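# Cernlow's community water lab opens its doors this February
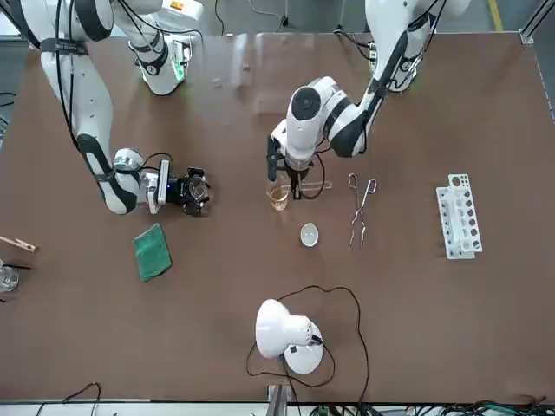
*A brown tabletop with laboratory equipment.*

Cernlow is getting its own water testing program, and we couldn't be happier to share the news! Starting in February, anyone living along the Villanueva River can drop off a sample and get a plain-language report back within 24 hours.

The program, called Lustilon, grew out of a long summer of cloudy taps and even longer phone calls to labs in the city. More than 500 households have already put their names down for a free sampling kit (rural properties on bore water go first, then everyone else in the order they signed up).

"My neighbours have been asking what's in their tanks for years, and I've been guessing right along with them," said program lead Antonina Zhuravel. "Now we can look it up together, over a cuppa if they like."

Each kit tests for 9 things, including nitrates, hardness and E. coli. Results will be added, without names or street addresses, to Imo, a free online map of local water quality that schools and landholders are welcome to use.

Kits can be collected from the front counter at 904 Villanueva Road from 9 am. Please keep samples in the fridge and bring them back the same day you fill them.

Media contact: Antonina Zhuravel, Lustilon, Cernlow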